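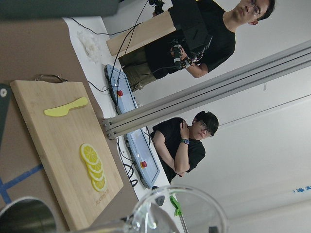
Drukero dental clinic to open in September with free checks for children

A new dental clinic serving Clullulico and the villages along the valley road will open to patients in September, its owners said on Tuesday, August 31, 2021.

The Drukero clinic takes over the ground floor of the former post office on Usmani Street. It has two treatment rooms, an X-ray room and a small waiting area with step-free access from the parking lot.

Clullulico has been without a dentist since the last practice closed. Patients have had to travel to Vona for fillings and cleanings, a trip of more than 90 minutes by bus.

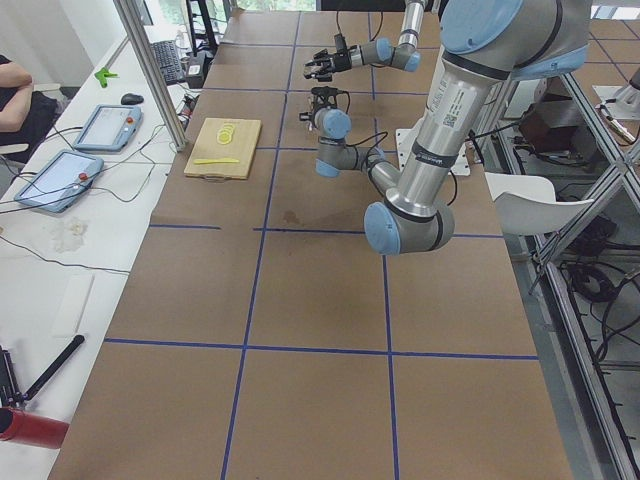 Alasdair Galbraith, the clinic's lead dentist, said 134 people had already put their names on the list for a first appointment. Many of them have not had a checkup in years.

"We expect to see a lot of worn enamel and some old fillings that need replacing," Galbraith said. "The first visit will be an exam and a cleaning. Anyone in pain will be seen first."

Children under 12 will get a free exam during the opening month - parents need to book by phone and bring the child's health card. Sealants and fluoride treatment will be charged at the normal rate.

The clinic will be open Monday through Friday, with late hours on Thursdays. Braces and implants will not be offered for now, and patients who need them will be referred to Vona.

The lease on the building runs until 2033. The owners said they hope to add a hygienist next year.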